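Brornent Tracking Tools, User Guide
Section 6: Checking camera views and marker tracking

Before you record a long session, please make the check in this section. The software computes the pose of each gripper from the markers and from the wrist camera. If one of them is wrong, the recorded path will be wrong also, and the planner cannot repair it later.

You need: both grippers charged, the host computer with Brornent installed, and the calibration file of your room (see Section 4).

1. Start the host program and open the Views tab. Wait until all streams show the green word "live".

2. Select each wrist view. The two fingers must stand near the middle, low in the view, with the gap between them open to the work area. If the fingers are far to one side, the camera mount is loose. Tighten it and load the calibration file again.

3. Select the head view. The marker cubes of both grippers must be visible in the start position. Hold the grippers in front of you at the height of the waist.

4. Click "Detect". The program draws a thin outline on each marker it can read.

Two wrist views, then the head view: 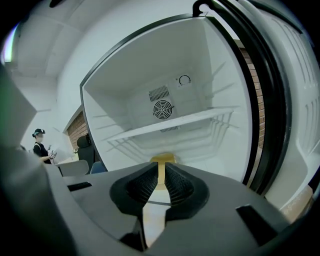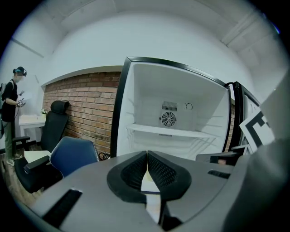
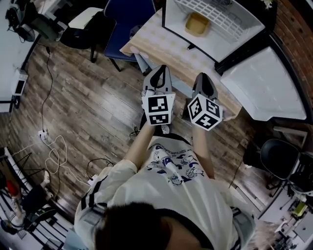
Page last changed: September, by Wagner Pimentel

5. Look at the number beside each outline. This is the reprojection error in pixels. A value under 1 is good. If it is higher, clean the marker and repeat the detection.

6. Turn each gripper slowly to the left and to the right. The outline must follow the cube without jumping. When the cube is tilted, two or three faces can be read together, and the pose becomes more stable.

7. Click "Record test" and move for some 8 seconds as you will do in the task. Stop, and open the test in the Path window. The two curves should be smooth.

Note: The wrist lens is very wide. Straight things such as a shelf or a ceiling beam look bent in the raw view. Do not try to correct this in the camera settings. The Rocha module removes the distortion before the pose is computed.

Note: White surfaces, for example the inside of a refrigerator, can become too bright when exposure is set to automatic. Set it by hand, begin with 1000 microseconds, and go down until you can see the edges of the shelf.

Caution: Do not cover a marker with your hand or with a cable. If the cube is hidden for more than 300 milliseconds, the program continues with the inertial data only and writes "marker lost" in the log. Short losses are allowed. After a long one, record the test again.

Caution: Keep cables on the floor away from the place where you step. With a headset on, you may not see them.

If the curves are not smooth after the second test, go to Section 8, Time offset between streams.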